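Bench notebook, Ravbridge shop - 11th April
Chores list, scooping and tidying
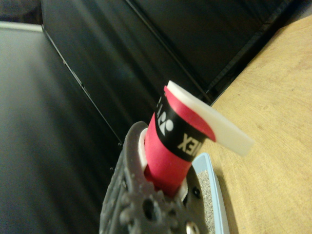 I promised myself I'd write this up before going home, so forgive the rambling. We've been at the chores list since December and the question people keep asking me at lunch is still whether the thing could do a litter box or sweep up a spilled bag of grit yet. My answer today is a warmer "sort of" than last month's, and I'm rather pleased about it!

What I like is the setup with the red cylinder held in its white collar. The Mocanu jaws hate anything round, and the collar gives them something to sit against. The blue tray with the gray grainy stuff stays on the wooden table for now - I know Flokmont wanted it on the floor, where a real one would be, but let's walk first.

Log says 355 tries at the tray so far, all versions together. The slow setting is lovely to watch and would drive any household up the wall. A person with a dustpan still wins easily, and chats while doing it.

To do: check the small screws on the gripper, ask Villel for 3 more collars, and please, whoever is in first, brush the grit off the table before starting.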